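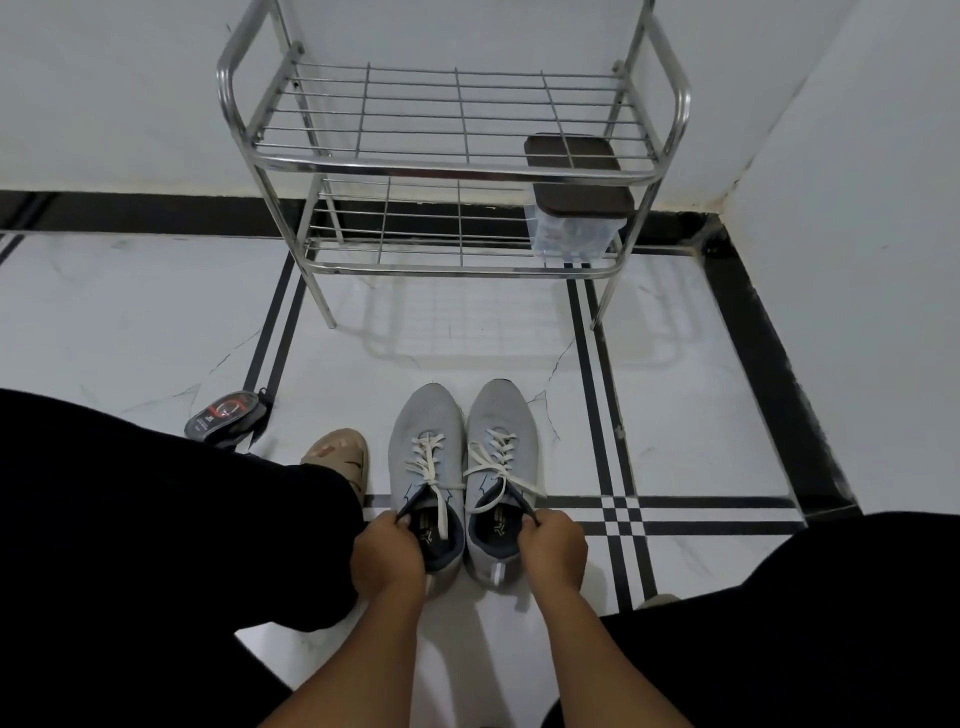
3.2 Entryway storage and floor soiling

Households in the Tekari sample were grouped by where outdoor shoes were kept between trips. Open racks, closed cabinets and loose placement on the floor were coded separately, following the scheme of Núñez and Dunbar. Homes that used more than one method were assigned to the method holding the larger share of footwear on the morning of the visit. Of the 139 homes enrolled, 2 were dropped from this part of the analysis after the residents moved out before the second visit.

Dust was collected with a hand-held vacuum fitted with a preweighed filter. The sampled strip began at the inner edge of the door sill and ran 40 cm into the home, across the full width of the entry. A second strip of equal area was taken in the nearest hallway. Filters were sealed on site, dried overnight and weighed by the same technician (A. Yoon) throughout. Mats were lifted before sampling and their contents were not included, so the values reported here understate the total load carried in from outside.

Open racks of the kind shown in Figure 3 let grit fall through to the floor below, where it can be picked up in ordinary sweeping. Closed cabinets hold the same material on their shelves. We therefore expected higher entry loads in rack homes and little difference in the hallway. The first expectation was met in February, when roads in the Nakau district are sanded, but the gap narrowed in the dry season. Hallway loads did not differ by storage type in either period.

Figure 3. Two-tier stainless steel shoe rack with rod shelves, on a tiled floor. A lidded storage box is on the lower shelf.

Floor finish complicates the comparison. Glossy tile releases dust to the vacuum more readily than unsealed wood, and tile was more common in the newer Adeleke buildings — the same buildings in which open racks were most often found. Separate models were fitted for each finish. The effect of storage type kept its sign in both, though the estimate for wood was imprecise. Cleaning frequency was self-reported and entered as a covariate; its treatment is described in Section 3.4.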